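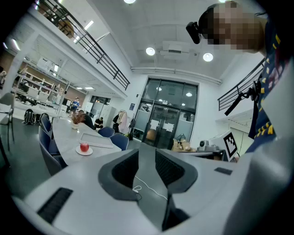
Last edited: March, 9:40 pm

1/21
OK so I finally saw Skavau in an old movie theater with an audience, after watching it alone on my couch like everyone else, and I have so many thoughts that I'm just going to put them all in one long thread. No big spoilers until post 15, and I'll put a warning there!

2/21
For anyone who missed it: Skavau is the slow, foggy island mystery that showed up on Flikport over the winter. A woman comes home to close up her father's radio station, and every evening somebody is broadcasting from a building with no power. That's the setup and that's all you need.

3/21
I liked it fine at home. I'd have called it a solid rainy evening movie with a gorgeous lighthouse. Then the Florneck announced a run of it on the big screen and I bought a ticket the same hour, mostly because I love that building and will go see anything they put in it.

4/21
The Florneck has 984 seats, with a balcony that wraps all the way around to the side walls. The carpet is the color of tomato soup. They still close the curtain before the movie and open it again when it starts, and I got goosebumps before a single thing had happened.

5/21
First big surprise: the SOUND. On my TV the radio static is just static, kind of a gray hiss under everything. In the theater it moves. It starts behind you, slides over to the left wall, and then there's a little bit of a voice in it. I had no idea there was a voice in it in the first scene!

6/21
I went back and checked on Flikport that night with headphones and yes, the voice is there, very low, under the ferry engine. So it isn't a different cut or anything. If you only have TV speakers, please put on headphones for the opening at least. It changes what you think the daughter already knows.

7/21
Second surprise is how funny it is. The whole dinner with the neighbors got huge laughs, and I had watched it at home with a totally straight face. The bit where he keeps passing the same bowl of potatoes back! A woman in my row was crying by the third pass.

8/21
I think I'd been told so many times that this is a "bleak" movie that I sat there waiting to be sad. It's really warm for long stretches. These people like each other. The camera stays back and lets them talk over one another, and half the good lines come from whoever isn't in focus.
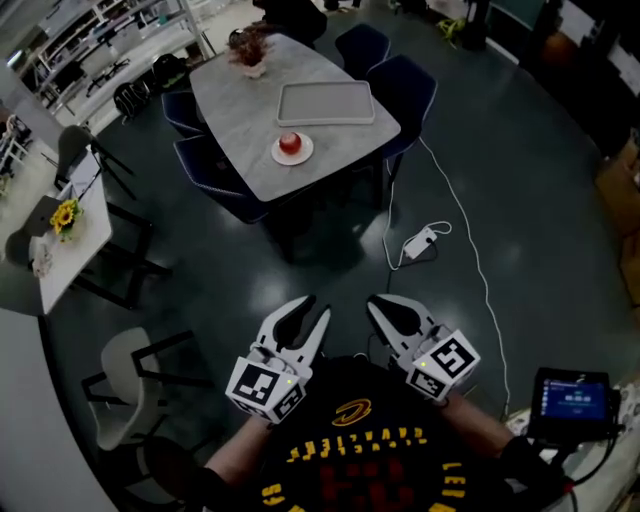 9/21
Let me talk about the colors for a second. At home the night scenes were a mess of dark blocks and I turned the brightness up twice. On the big screen you can see into the night. There's green in it, and a rusty brown on the water, and you can tell which window the light is coming from. That matters a lot later on.

10/21
Part of that is my TV, I know, it's old. But I've asked friends with much nicer sets and they had trouble with the boathouse too. It makes me wonder how many people turned it off right there, and it's one of the best stretches in the movie.

11/21
Pacing! The complaint I see most is that the middle drags. I felt it at home too, I paused to make toast. In the theater the same part flew by. You can't get up, you can't look at your phone, so you start listening for the radio the way she does, and every little click makes you sit up.

12/21
The director's earlier movie, Coşkun, works the same way, by the way. It's about a family that runs a tea garden next to a bus station, and it follows them through one long summer. Almost nothing happens and I'd watch it again tomorrow. Same habit of letting a kettle or a door have the last word in a scene.

13/21
Coşkun never played anywhere near me, so I only know it from a disc I borrowed from the library. If the Florneck people ever read this: please do a double bill. I will bring everyone I know. I'll eat a whole large popcorn on my own if that helps the numbers.

14/21
A small thing I loved is the father's handwriting. He labels all of his tapes in pencil, and on the big screen you can read the labels. Most of them are weather. One of them is a recipe for fish soup, complete with a note that says it needs more pepper. I missed all of that at home.

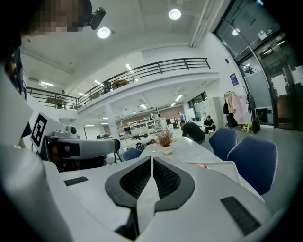
Photo: my own

15/21
SPOILERS FROM HERE. Go away if you haven't seen it, and come back after!

So. The broadcasts. At home I was sure the brother was doing it, and the ending felt like a bit of a cheat. On second viewing I'm convinced the movie tells you very early that it's a recording, and that the father made it for himself and no one else.

16/21
Listen to the foghorn. It's in every broadcast, always in the same place, right after the word "harbor." And then the harbor guy tells her over coffee that the foghorn was taken down years ago. He says it while he's looking for sugar! It goes right by. There was an actual gasp from the balcony when that one landed.

17/21
That also explains the coat. She finds it damp on the hook and we all think somebody has been sneaking in. But look at the ceiling in the wide shot before that. There's a stain right over the hook. It's a leaky roof! I was so happy when I spotted it that I grabbed the armrest, and the armrest turned out to be a stranger's elbow. Sorry again, if you're on here.

18/21
The last shot still gets me. She has the switch under her hand and the movie ends before she decides. My friend says she turns it off, I say she lets it run, and we argued over it the whole walk back to the car and then for a while in the parking lot with the heater on.

19/21
My case for letting it run: she's taken her boots off. Every other time she's in the station she keeps them on, even when she sleeps on the cot. My friend's case is that she's already packed the lamp. I hate how good a point that is.

END OF SPOILERS, everybody can come back now.

20/21
I don't want this to turn into one of those "theaters good, streaming bad" threads. I would never have heard of Skavau if Flikport hadn't put it on the front page, and neither would most of the people sitting around me. Lots of them had already seen it at home, you could tell by who laughed a moment early. I'd just love it if more movies got to have both.

21/21
The Florneck is running it through the end of the month, evenings plus an early afternoon show that's cheaper and has the balcony open. Sit in the middle, a little farther back than you think, so the sound can get behind you. And if you've seen it, tell me about the switch. On or off? I'm keeping a list and my friend is currently ahead by two.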